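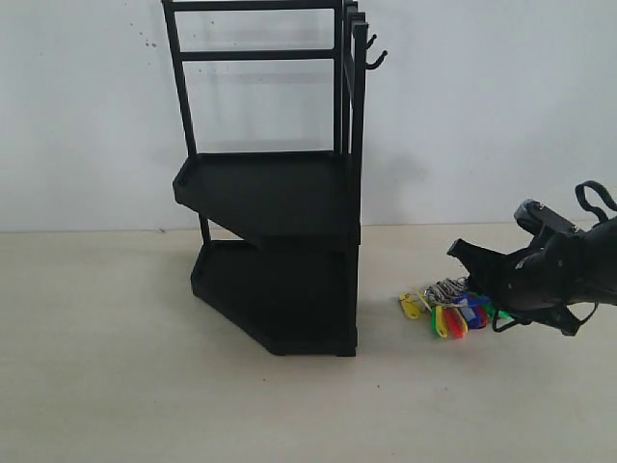
About Bollex

Who we are

Bollex is a changeover and key-holding company for vacation rentals in Nundenach and down the shore road as far as Grurness. We clean, we do the linens, we check guests in when the owner can't, we hold spare keys, we meet the plumber. Two people started it, two vans now. Still the same phone number.

Most of our owners live somewhere else. They come up in summer, maybe once more in December, and the rest of the year the place is rented or sitting. Either way somebody has to go in. That's us.

How it started

Evaristo Pellegrini was managing the desk at the Carbone, the old hotel on the square (closed now, apartments). Palesa Radebe ran housekeeping there. When the hotel shut, three of the apartment buyers asked Palesa if she'd keep doing their places. She said yes before asking what it paid. Evaristo did the invoices at his kitchen table and drove.

First winter was rough. One van, no heat in it, a washing machine in Palesa's garage that walked across the floor on spin. We lost a client over a duvet. Fair enough, it was our fault, we'd sent it to the wrong house and it came back with a dog on it, basically. After that everything got tagged.

Then word got around and we had to hire. We look after 40 properties now and that's about where we want to stay. There is a wait list. Please do ask, places come off when houses sell, but we won't promise a date.

What we do

Changeovers. Out at 10, in at 4, that's the standard gap and we'd like owners to stick to it. Strip, wash, clean, make up, restock, check the appliances, take the trash out. Photos to the owner same day if you want them. Some do, some never open them.

Linens. Ours or yours. We wash 300 pounds on a normal Saturday in season, more on holiday weekends. We moved out of the garage and into the unit behind the hardware store, which has proper drains. White sheets only if it's our set, we get asked about colors every year and the answer is the same, bleach.

Key holding. Spare set kept by us, coded tag, no address on it, ever. Signed out and signed back in by name. If a guest is locked out we come, day or night, and there's a callout fee after 9pm. Lock boxes are fine too but change the code. You would be suprised how many are still on the one that came in the packaging.

Empty house visits. Weekly or every two weeks, off season. Run the taps, flush, look at the ceilings, check the fridge is either on and shut or off and propped open. Mail in. Your insurance may want this in writing so we leave a signed sheet in the kitchen drawer.

Meeting people. Plumber, cable, delivery, the chimney guy. Billed by the half hour. We'll wait in for a sofa, no problem, but we don't carry it upstairs.

What we don't do

Hot tubs. Gardens beyond sweeping the step. Pets, in the sense of feeding them. Booking and listing, there are companies for that and we work alongside most of them ok. We also don't do one-off spring cleans in season, there just aren't the hours.

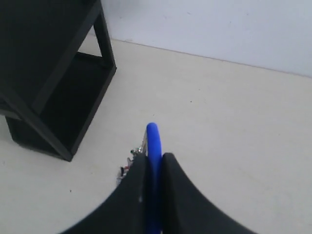

The people

Palesa runs the cleaning side and the schedule. If your changeover moved by an hour, she's the one who moved it. She trains everybody herself, two weeks riding along before anyone gets a house alone. Bathrooms first, kitchens second, beds last. She'll redo a bed if the corner is wrong, she has done it to Evaristo.

Evaristo does owners, bills, keys and the vans. Best by phone in the morning. He answers email in the evening, in a batch, so don't worry if it's quiet till then.

The crew is mostly year round now, which took us a while to afford. Winters we fill the weeks with deep cleans, mattress turning, descaling, all of the stuff that can't happen with a family arriving at four. Everyone is on payroll, insured and background checked. Paid for driving time too. Same crew to the same house as much as we can manage it, they get to know which window sticks.

How we charge

Flat price per changeover, set after we walk the house with you. Goes by bedrooms and bathrooms mostly, plus a bit for stairs, plus mileage past Grurness. Key holding is a yearly fee. Supplies at cost with the receipt. Prices go up once a year in January, and owners get a letter before then.

If something gets broken by us we tell you and we pay. If it was broken by a guest, we tell you with a picture and you take it up with them. Please don't ask us to guess which, if we don't know we'll say so.

Owners who are thinking about joining

A few things that help, before we come look:

Two full sets of keys, cut and tried in the door. Not the one set and "the other one is somewhere."
A closet we can lock for linens and supplies.
The water shutoff, labeled. The breaker panel too.
Wifi name and password on paper, in the house.
Your own stuff boxed up or moved out. Guests use what they find.

Where to find us

Unit behind the hardware store, Nundenach, entrance from the ally side. Ring the bell, the dryers are loud. Someone is in most mornings, Saturdays everybody is out till evening so call first if you're dropping keys. There's a slot in the door but please, in an envelope, with your name and the house name on it.

Page updated 8 December 2024. Holiday week is full. January visits still open, call Evaristo.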